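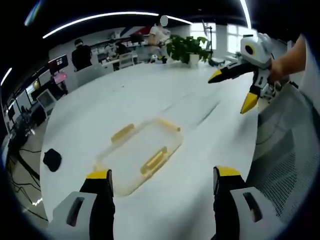
4.2 Weitergabe von Kostensenkungen im Milchhandel

Ob sinkende Erzeugerpreise bei den Haushalten ankommen, wird in der Literatur meist bejaht. Wir halten die Belege für dünn. Qaisi etwa stützt sich auf 16 Molkereien, von denen nur 2 ihre Lieferverträge offengelegt haben. Dass gerade diese beiden eine rasche Weitergabe zeigen, überrascht wenig und sagt über die übrigen nichts aus.

Hinzu kommt die Frage der Marktabgrenzung. Rarnent und Drondano werden als Wettbewerber geführt, obwohl sich ihre Einzugsgebiete kaum überschneiden. Ein Landwirt, der seine Milch täglich abliefern muss, hat in der Regel einen einzigen Abnehmer in Reichweite.

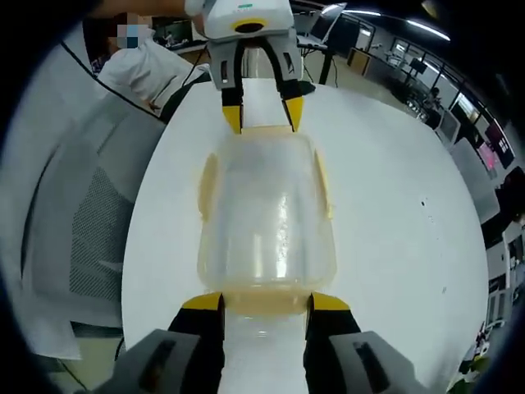
4.3 Wirkung der Meldepflicht

Seit Juni müssen Abnehmer ihre Ankaufspreise melden. Das zuständige Referat erwartet davon mehr Wettbewerb. In unserer Stichprobe von 3,000 Einzelpreisen finden wir dafür keinen Hinweis; die Streuung zwischen den Abnehmern nimmt sogar ab, was ebenso gut auf stillschweigende Abstimmung deuten könnte.

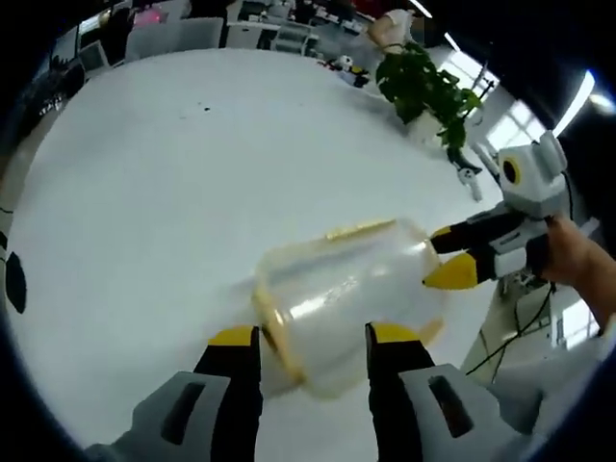

Abb. 8: Durchsichtiger Kunststoffbehälter, auf der Seite liegend, auf weißem Tisch.

Gegen diese Lesart wurde eingewandt, Ulico habe seine Preise nach der Umstellung zweimal angehoben. Das trifft zu. Beide Anhebungen fielen allerdings in Wochen, in denen auch der Großhandelspreis stieg,

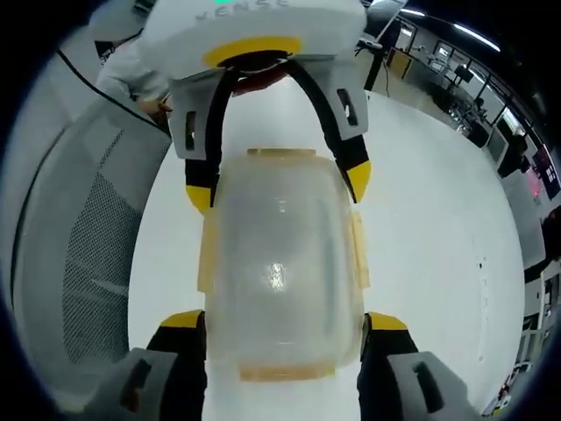 und blieben hinter diesem zurück. Als Beleg für einen verschärften Wettbewerb um Rohmilch taugen sie daher kaum. Ob sich das Bild mit einer längeren Zeitreihe ändert, lässt sich mit den vorliegenden Meldungen nicht prüfen.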